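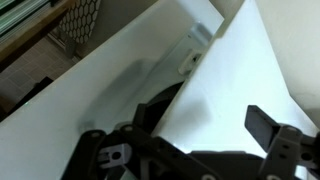

Where does the new Skama trail start, and how long is it?

The trail begins at the gravel parking lot on the north side of Ullevgate and runs 3 miles up to the old lookout on Skama Ridge, so you'll cover six miles by the time you're back at your car.

It opened to hikers in February, a good bit ahead of the spring rush, and folks in town have been up there pretty much every clear morning since (plus a few mornings that weren't clear at all). The Sternatau Trail Club spent two summers cutting the route through the lower woods, and anyone who remembers scrambling up the old fire road with its loose rock and no shade will be very glad of the change!

The climb is a friendly one. You gain 538 feet from the lot to the lookout, most of it in the second half, where the path leaves the creek and swings back and forth across the slope in long, easy turns. The first mile stays close to the water under big firs, and it's soft underfoot, with a couple of log benches where you can stop and fix a boot or just listen to the creek for a while. There's one short rocky stretch near the top that may slow down little kids, though the path is wide there and has a handrail on the downhill side.

"I've lived in Ullevgate most of my life and I'd never really seen the valley from that side," said Tamunoemi Ojo, who leads the club's trail crew. "We wanted a walk you could do before lunch, or bring your mother on when she visits, and still feel like you'd gotten up high somewhere. On a good day you can see clear across Idahosa Lake to the hills on the other shore."

Parking is the one thing to plan for. The lot holds 10 cars, and it has been filling up by 9 a.m. on sunny days. Overflow parking is allowed at the boat ramp on Idahosa Lake, and a signed footpath of about 240 yards connects the ramp to the trailhead. Please don't park along the county road, where the shoulder is narrow and log trucks still come through.

Dogs are welcome on a leash. Bikes and horses should keep to the fire road, which stays open. There's an outhouse at the lot but no drinking water anywhere along the way, so fill your bottles in town before you head up.

The crew plans to add a short side loop down to the creek falls later this year, once the ground dries out enough to dig. Until then the side path is roped off at the second bench, and hikers are asked to stay on the main trail.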